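Unit 2: Live Music and the Small Venue
Course leader: Razia Sethi

Students should be able to explain how a promoter and a venue divide the income from a single concert. The main case is the Ercombe, a hall with a capacity of 400, which books touring acts through the Lumberg agency.

Under a guarantee, the artist is paid a fixed fee whatever the attendance. Under a door split, the fee depends on tickets sold. Bar takings normally remain with the venue.
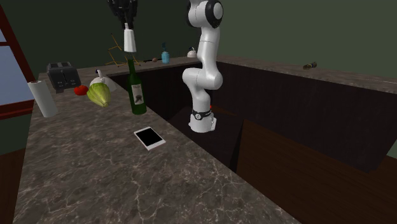 Preparation for the seminar

Read page 57 of the course reader and bring a draft budget for one evening at the Ercombe.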